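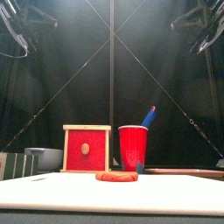 Lista: mesa-y-taller
Asunto: Re: Pasta de modelar sobre tablero blanco: manchas y almacenamiento
Fecha: 6 de agosto de 2018

Buenas:

Respondo por partes al mensaje anterior.

> Tenemos un tablero blanco de sobremesa y la pasta naranja deja
> cerco cuando se queda encima de una sesión para otra. He probado
> con agua y jabón y el cerco se aclara, pero sigue ahí. ¿Es el
> pigmento o es la grasa?

Casi siempre las dos cosas. La pasta de base oleosa suelta primero la grasa y el pigmento va detrás. El agua jabonosa retira la primera capa y poco más. Con Dultton 404 aplicado en paño, sin pulverizar sobre el tablero, me ha funcionado en superficies lacadas. Dejar actuar 10 minutos, retirar y aclarar. En melamina sin canto sellado no lo usaría: entra por la junta y levanta el borde.

> También se agrieta. Al aplastarla en disco salen pliegues en la
> cara superior y por ahí empieza a abrirse.

Eso es amasado insuficiente o pasta fría. Porciones de alrededor de 100 gramos, amasar hasta que la bola no marque líneas y aplastar desde el centro hacia fuera, girando la pieza. Si se aplasta de un solo golpe los pliegues quedan dentro aunque se alise la cara. La Flornik admite esto bien; la Zemix es más seca y hay que trabajarla el doble.

> ¿La guardáis en caja o en bolsa?

Bolsa con cierre, sin aire, y la bolsa dentro de una caja rígida. No mezclar rojos y blancos en la misma bolsa, ni siquiera envueltos en film: el rojo migra. Las cajas de cartón absorben la grasa y al cabo de 6 meses la pasta está dura por el lado de contacto. El lote que abrí en noviembre estaba así.

Sobre la lámina protectora que se mencionaba al final del hilo: la de Makhubela es mate y no refleja, pero se ondula si se fija solo por las esquinas. Cinta en todo el perímetro, o cortarla a la medida exacta del tablero y dejarla suelta.

Me falta el dato de la superficie. Si alguien ha probado el limpiador sobre laminado de alta presión, que indique el tiempo de contacto.

Un saludo.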